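Leave the Lines Where People Can See Them

By Mieke Peeters
10 October 2025

When I moved to Jarnholm, the first thing I learned about the town was its market square. The second thing was that you must not ask about the painted lines on it. The stalls had stood between white lines for as long as people could remember, and each family knew its place. In April the council repaved the square with a very beautiful gray stone and did not paint the lines again. The architects said that lines are ugly and that adults can share a space without them.

I want to argue that this was a mistake, and that it is a mistake made in many towns now.

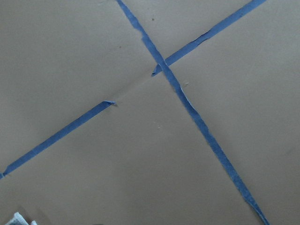 Shared space is a nice idea, and I understand why it is popular. It promises that we will look at each other and be polite. But politeness is not given out equally. The person who arrives with the big van and the loud voice takes four meters, and the woman with two baskets of eggs takes what is left. A line protects her without her having to open her mouth. It does not need to be pretty for this. Two strips of blue tape on brown paper, with rough edges and not quite straight, already tell everybody that somebody has made a decision here and that it can be discussed. A decision which exists only in the heads of the older sellers cannot be discussed, because a newcomer does not even know it is there.

I am a newcomer myself, so perhaps I feel this more strongly. In a foreign country you live all the time among lines which you do not see. How late may one telephone? Who greets first on the stairs? I made all these errors and I was forgiven for most of them. But I noticed that I was calmest in the places where the rules were written on something: the library, the swimming pool, the recycling station with its terrible yellow arrows. There I was the same as the others.

The council held a survey about the square in the summer. It received 529 answers, and almost half of them asked for some kind of marking to come back. The report from Candgate, the office which designed the paving, gives this result one sentence. It gives two pages to the color of the stone.
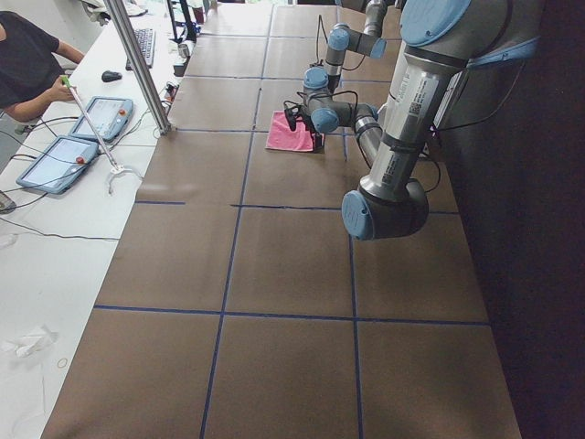 Agnes Granström wrote to me, after I spoke about this at the town meeting, that I had forgotten what the old lines were like. In her memory they were a source of quarrels every week. Her neighbor once moved his table by the width of a hand and there was no peace until Christmas. She said that since the repaving people at least have to talk to each other, and that she has sold honey beside three different families this year, all of them pleasant.

I believe her, and I am glad about the honey. But I think her quarrel was possible to have only thanks to the line. The neighbor moved his table, everyone could see it, and it was put back. What happens now is quieter. Two of the smallest sellers stopped coming after June, and when I asked one of them why, she said only that there was never room. She had no one to complain about and no line to point at.

I do not ask for the thick white paint again. Small metal studs in the stone would be enough, or even chalk on market mornings – it washes away and does no harm to the beautiful gray. The places should be drawn again every year, in an open meeting, so that they do not become the property of the families who had them first. This would cost the council very little. It would also oblige it to say aloud who gets how much, and I suspect this is the part it does not like.

The next council meeting has the square on its agenda, after the parking fees. I will be there and I will bring chalk.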